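Progress report to Ineke Geerts, column formwork trial, Dramell viaduct approach

Status: three of the piers are stripped. The fourth is waiting on rebar.

The rented circular forms from Wumik reached the yard in September, later than quoted, and two half-shells had to go back with bent flanges. Replacements came without argument. Menaka Patwary's crew now sets and closes a form in one shift, which the sales sheet promised from day one. I would not credit the system for that yet. The same crew also got faster on the old timber forms last year, and we kept no proper log then.

Cost. We have used 30 percent of the rental budget. The supplier says the shells are good for 100 pours before the faces need work. I have seen no record behind that number and have asked Thaddeus Haverford not to use it in the comparison until we get one.

Leaks. Grout loss at the vertical joint on the second pier was worse than I expected — a visible ridge from the kicker up to waist height. Daveo recommends a thicker gasket. We will try it on one joint only and leave the other alone, so that we learn something.

Schedule. Lotte Willems still shows us finishing on time. That depends on the crane being free every Wednesday, and so far it has been free about half of them.
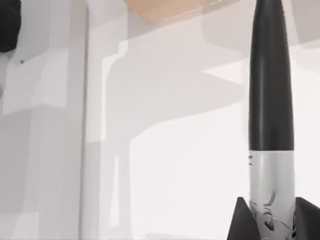 Surface finish is the part of the trial I trust least. The bare steel faces look perfect under the yard lights, but shine is a poor test. Curved silver metal gives back whatever stands near it in dark swirls, bent out of shape, and a shallow dent hides very well in that. Matte black shows one soft highlight down the middle and is easier to read. I have asked Amber Willems to check each shell with a template before the next pour and to send me the readings, good or bad.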